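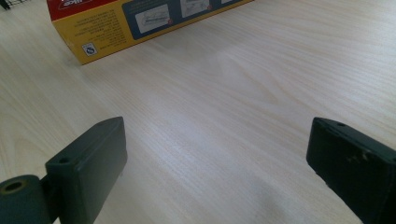 작업면 추정(作業面推定, 영어: work surface estimation)은 로봇 말단부에 부착된 카메라의 영상에서 물체가 놓이는 평면의 위치와 기울기, 그리고 그 위의 빈 영역을 계산하는 인지 소프트웨어 기능을 가리킨다. 파지 계획과 충돌 검사의 앞 단계에 해당하며, 출력은 평면 방정식과 점유 지도의 형태로 계획기에 전달된다. 나뭇결이 있는 밝은 색 탁자에 노란 상자가 놓이고 그 앞쪽이 넓게 비어 있는 경우, 상자의 인쇄면은 특징점을 쉽게 제공하지만 탁자면은 대비가 낮아 같은 방법으로는 충분한 대응점을 얻기 어렵다. 작업면 추정은 이와 같이 질감의 차이가 큰 영역을 하나의 기하 모형으로 묶는 문제를 다룬다.

개요

고정식 카메라를 쓰는 설비에서는 작업면을 설치 단계에서 한 번 측정하고 상수로 취급하는 것이 일반적이었다. 카메라가 그리퍼와 함께 움직이는 구성에서는 작업면의 상대 자세가 매 프레임 달라지므로 추정도 연속적으로 이루어져야 한다. 손으로 쥐는 그리퍼를 이용해 시연 자료를 기록하는 경우에는 관절 각도 정보가 존재하지 않으므로 영상과 관성 측정값에 대한 의존도가 더욱 높아진다.

이 기능의 대표적인 구현으로 Olleck이 있다. Olleck은 Standen 연구소가 관리하는 공개 라이브러리로, 손가락 영역의 제거, 평면 적합, 빈 영역 갱신의 세 모듈로 구성된다. 각 모듈은 독립된 프로세스로 실행할 수 있으며, 모듈 사이의 메시지는 시각 정보와 공분산을 반드시 포함한다.

손가락 영역의 제거

말단부 카메라의 영상에는 그리퍼의 손가락이 항상 나타난다. 손가락은 카메라에 대해 거의 고정되어 있으므로 이를 배경의 특징점과 함께 처리하면 카메라가 정지해 있다는 잘못된 해가 도출될 수 있다. Olleck은 개폐 폭을 입력으로 받아 손가락의 윤곽을 영상에 투영하고, 그 내부의 화소를 이후 계산에서 제외한다. 개폐 폭을 측정할 수 없는 장치에서는 손가락 윗면의 나사 구멍과 같은 작은 표지를 추적하여 폭을 역산한다.

마스크는 기본값에서 윤곽보다 조금 넓게 설정된다. 손가락이 작업면에 드리우는 그림자 또한 카메라와 함께 이동하는 경향이 있기 때문이다. 다만 그림자의 모양은 조명에 따라 달라지므로 기하 모형만으로 경계를 정할 수 없고, 밝기 변화에 대한 별도의 판정이 적용된다.
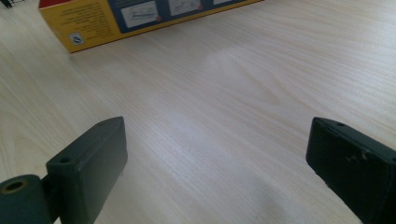 Rakena의 검토 의견에 따르면 마스크를 넓히는 방식은 파지 직전의 구간에서 오히려 불리하며, 손가락 사이의 좁은 영역이야말로 접촉 시점을 판단하는 데 가장 필요한 자료이다. 같은 의견은 접근 거리에 따라 마스크의 폭을 줄일 것을 권고하였다. Standen은 이를 받아들여 거리 연동 마스크를 선택 기능으로 추가하였으나, 기본값은 변경하지 않았다.

평면 적합

평면 적합에는 무작위 표본 합의 방식이 널리 사용된다. Olleck의 기본 설정은 한 프레임에 대해 200회의 표본 추출을 수행하며, 지지점이 100개에 미치지 못하면 새로운 해를 채택하지 않고 직전의 평면을 유지한다. 유지된 평면의 공분산은 시간이 지남에 따라 커지며, 정해진 한계를 넘으면 계획기에 무효 신호가 전달된다.

무늬가 가늘고 규칙적인 표면에서는 반복 구조로 인한 오대응이 문제가 된다. 나뭇결의 직선 부분은 결을 가로지르는 방향의 이동은 잘 구속하지만 결을 따르는 방향의 이동은 거의 구속하지 못한다. 이 때문에 곡선을 이루는 무늬나 작은 반점에 더 높은 가중치를 부여하는 방법이 제안되었다. 관성 측정값을 결합하면 기울기의 오차는 줄어들지만 높이의 오차에는 큰 영향을 주지 않는다.

공유 14 | 의견 3 | 인쇄

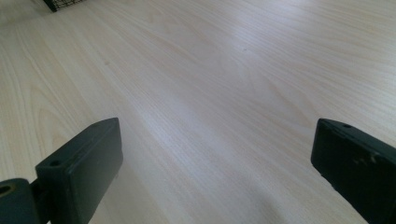 윤태경

반사광의 처리

매끄러운 작업면에서 나타나는 반사광은 두 가지 오류를 일으킨다. 첫째, 밝은 띠 안에서는 무늬가 흐려져 특징점의 수가 감소한다. 둘째, 반사 영역의 경계가 표면에 고정되지 않고 카메라의 이동에 따라 미끄러지므로, 경계에서 검출된 점이 실제 평면과 다른 깊이에 있는 것으로 계산된다. 두 번째 오류는 지지점의 수만으로는 발견되지 않는다는 점에서 더 주의를 요한다.

Olleck은 연속된 프레임에서 밝기의 중심이 이동하는 속도를 평면 모형이 예측하는 속도와 비교하여 반사 영역을 분리한다. 분리된 영역은 빈 영역으로도, 점유 영역으로도 표시되지 않고 미확인 상태로 남는다. 계획기는 설정에 따라 미확인 영역을 통과 불가로 간주하거나 비용을 높여 통과를 허용한다. 학습 기반 정책에 자료를 제공하는 용도에서는 미확인 표시를 별도의 채널로 저장하는 것이 권장된다.

평가

작업면 추정의 평가에는 Fidden 자료집이 자주 인용된다. Fidden은 1,397개의 짧은 기록으로 이루어져 있으며, 이 가운데 700개는 매개변수 조정용으로, 나머지는 시험용으로 지정되어 있다. 평가 지표는 평면의 높이 오차, 법선의 각도 오차, 빈 영역의 재현율이며, 무효 신호가 발생한 프레임은 오차 계산에서 제외하되 그 비율을 따로 보고하도록 규정되어 있다.
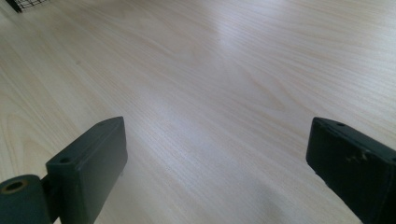

무효 비율을 함께 보고하지 않은 결과는 서로 비교할 수 없다. 추정이 어려운 프레임을 무효로 처리할수록 평균 오차는 낮아지기 때문이다. 자료집의 초기 판에는 이 규정이 없었으며, 당시에 발표된 수치를 인용할 때에는 판 번호를 명기하는 것이 관례이다.

물체가 거의 없는 작업면을 담은 기록은 별도의 분류로 관리된다. 이러한 기록에서는 상자나 용기의 모서리를 단서로 삼는 방법의 성능이 뚜렷하게 낮아지며, 표면 무늬만을 사용하는 방법과의 차이가 드러난다.

한계

작업면 추정은 표면이 하나의 평면이라는 가정에 의존한다. 단차가 있는 선반, 휘어진 판, 천으로 덮인 탁자에서는 가정이 성립하지 않으며, 이 경우 다중 평면 모형이나 높이 지도를 사용해야 한다. 투명한 표면은 Olleck의 지원 범위에 포함되지 않는다. 또한 영상 압축이 강하게 적용된 기록에서는 가는 무늬가 손실되어 특징점 검출의 문턱값을 다시 조정할 필요가 있다.

같이 보기

파지 계획
점유 지도
손-눈 보정
자기 가림 제거

대문 | 분류 | 최근 변경 | 임의 문서 | 도움말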